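Bullemard Open Day Recordings

Data card, version 2. Last edited July 13, 2023.

Summary

326 recordings from the public open day at the Bullemard workshop, where two robot arms spent the day working on desktop computers in front of people who had mostly come for the parking. Each recording covers one attempt at one step. Failed attempts are kept and labeled, including the ones that got applause.

Contents

episodes/ – one folder per attempt
labels.csv – step name, outcome, operator notes
notes/ – what the demo crew wrote down between groups, spelling untouched

Visitors came through in groups of 20. The program promised a full teardown for every group. Biment, who ran the schedule, had not met the computers. By the second group the plan had shrunk to memory and drives, and the word "full" had been covered with tape on the sign.

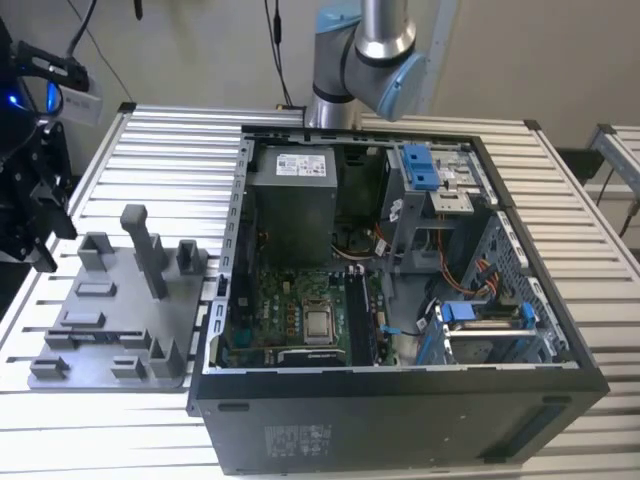 Can I use the recordings to train a model for other computers?
You can, but expect to collect more data of your own. All the attempts were made on one style of desktop tower, and a policy trained only on these will have firm opinions about where the memory slots should be.

Known problems

Audio was removed from every file. It was mostly questions about when the robot would be able to do laundry.

40 episodes have a late start marker, so the arm is already moving at the first time step. They are flagged late_start in labels.csv. Drop them or live with them.

The outcome column was filled in by two teams. Drernusent marked a part as "removed" once it left its slot. Eide waited until it had been set down somewhere sensible. The two columns were merged before anyone compared them – use the labeler field if the difference matters to you.

Operator notes marked "see whiteboard" refer to a whiteboard that has been wiped.

Files and loading

Episodes are capped at 2,000 time steps. Longer attempts were split and share a parent_id. Read labels.csv first and join on episode_id; folder names were assigned by hand and are not in order.

Changes

v2: fixed swapped left and right arm names, removed audio, restored the notes folder.
v1: first release, left and right arm names swapped.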